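6 min read

Using a two-arm laundry kit for the small stuff

The Enetti two-arm kit is sold as a folding helper. Most of what gets written about it is towels and T-shirts. I have had one on loan from the Praldale shop since spring and I use it mainly for the things that never make it into a proper load: socks, gloves, dishcloths, shoe insoles, baby hats. These are my notes on getting decent results, and on whether the kit is worth the money.

What you get

The Enetti comes as two arms, a rail to bolt them to, grippers, a camera for each gripper and a control box. You supply the bench or enclosure, the rack, and the hanger. The price at Praldale is $1,429 for the pair with the software for one year. A second year is $204. There is also a monthly rental, which I would take first if you have never owned anything like it.

Setup took me most of an afternoon. The printed guide is short and skips the part where you square the rail to the bench. Do that before you tighten anything. If the rail is off by even a little, one arm reaches the rack comfortably and the other one strains.

Pick a rack that does not walk

A light rack slides when the gripper pulls on a clip. Use a metal one with a base that sits flat on the floor, and keep the top bar low enough that both arms can get over it without stretching. Mine is a short garment rack from a closeout store. I put two strips of shelf liner under the base and it has stayed put.

Avoid shiny chrome. Under a ceiling light the cameras lose the edge of the bar and the arm stops to look again, sometimes for half a minute.

Use a clip hanger

For small items a clip hanger beats a drying line or a flat mesh. The round ones with clips on short links are cheap and easy to replace. A few things I have learned about them:

Stiff clips are a problem. New ones often need more squeeze than the gripper gives on its default setting. Open and close each clip by hand a dozen times before the first run, or raise the grip force one step in the menu. Two steps is too much and cracked a clip for me.

Round hangers tip. Load one side and the whole thing swings down that way, and the next clip is no longer where the software thought it was. The fix is to alternate sides, or to let the second arm steady the hanger while the first one clips. The second option is slower but it fails less.

Colored clips are easier for the cameras than clear ones. Throw out the clear ones.

Insoles

Wash insoles by hand with dish soap and a soft brush, rinse, and press them in a towel. Do not wring them. The foam creases and the crease stays. Keep them out of the dryer and off the radiator, as the glue under the top cloth lets go with heat.

Clip at the toe end, where the insole is thinnest. The heel is too thick for most clips and pops out. Leave a finger of space between one insole and the next so air can get through.

If you want the arms to do the clipping, lay the insoles out within reach of both, all pointing the same way. A little overlap is fine with contrasting colors. With two dark ones side by side the Enetti tends to see a single large insole and tries to pick it up in the middle. Put a light one between them.

Thin flat insoles are harder to lift off a smooth floor than padded ones. A damp dishcloth underneath gives the gripper something to work against.

Socks and gloves

Socks go up by the cuff, one clip each. The kit will happily hang two in one clip if they are stuck together, and the inside one will still be damp the next morning. Separate them first.

Knit gloves are fine. Rubber gloves are not worth trying. They stick to the gripper pads and come back down with the arm.

Care of the grippers

Wipe the pads after every session with a cloth and plain water. Soap film makes them slip. Lint builds up at the base of the fingers, and a dry toothbrush gets it out. Look over the cables once a month for rubbing, especially where they loop near the top joint.

Praldale says the pads are good for a year. Mine were smooth by November of the first year at a shop I know that runs the same kit daily – home use should be gentler.

Is it worth it

For one household, no, unless you enjoy this kind of thing. Hanging a few small items by hand takes a couple of minutes and the arms need a good deal longer. For a guest house, a small laundry or a repair shop that handles a lot of footwear, I would say yes on the rental plan. The arms can be left to it while somebody does the ironing, and the clipping has become dependable enough that I check on it only now and then.

The Camacho kit is cheaper and has a shorter reach. I tried it for a week and could not get both of its arms over the rack at once. If you only want to fold dishcloths on a table, it will do.

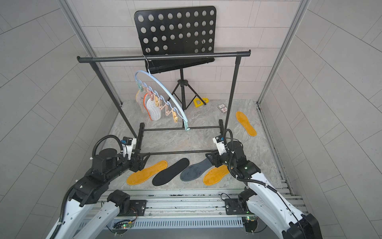
Comments (3)

Erlinda Quiambao
Agree on breaking in the clips. I did 50 of them in front of the TV and my thumbs were sore for two days, but we stopped getting dropped socks. Does the grip force setting stay put after a restart? Ours goes back to default.

Killian Marchal
Ours did that too until we saved it as a profile. It's under the second menu, not the first.

Florencia Retamal
We rent the Camacho and got around the reach problem by turning the rack sideways. Not elegant, and you lose some hanger space.

Contact | © Clinosstead Home Notes | Back to top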